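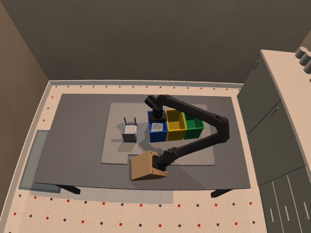 About Lendport

We help small employers deal with staff appraisals, and we should say early on that we don't think much of most of them.

Knut Mühlbauer started Lendport after years of running performance reviews at a packaging firm with 333 employees. Every December the managers filled in a five-page form, gave nearly everyone a four out of five, and put the forms in a cabinet. He once asked what decisions had come out of that cabinet. The answer was a pay rise formula that had been fixed in the budget two months before.

Ratih Sumampouw joined him from the payroll side. She was doubtful that a consultancy was the cure, and she still reads every proposal we send out and crosses out the parts she wouldn't pay for.
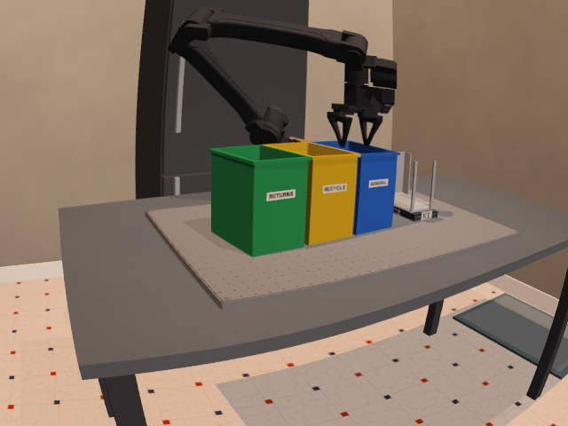
What we sell is fairly plain. We look at the review forms you already use, talk to the people who fill them in, and tell you which questions have never changed anything. Then we write you a shorter form and train your managers to use it. The usual job takes 46 days and costs $4,000, with travel on top.

We don't sell software. Clients ask us about scoring tools that claim to predict who will quit, and we have yet to see one we'd trust with somebody's job. If you want one anyway, we'll read the contract with you - slowly.

Our clients include Itov, Ornov and Chae. Most have fewer than 1,000 staff. Above that size you probably have an HR department with its own views, and you should argue with them first.

To ask for a first call, use the contact form. Knut or Ratih will answer it.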